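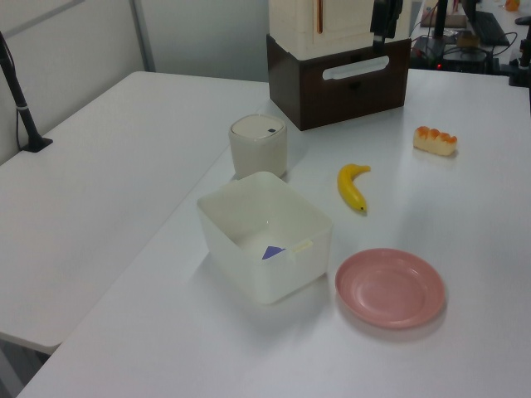
Varkley open day, can kids touch the robot demo?
Joelle Mahasneh
Taking my two to the Varkley open day Thursday. Is the pick and place demo hands on or do you just stand there and watch? Also parking??

Tomás Garcia
Went in November. They let kids pick the next item, toy food mostly, banana, bread roll, then the arm has a go at putting it in the bin. Took a few trys with the bread when we were there. Stay behind the tape. Runs every half hour, get there by 2 if you want to be near the front. Lot holds 225 cars and it does fill, use the Zoubi side entrance.

Futetti
no idea about parking we took the bus. my son liked it, bit slow tho. ask at teh desk for the kids sheet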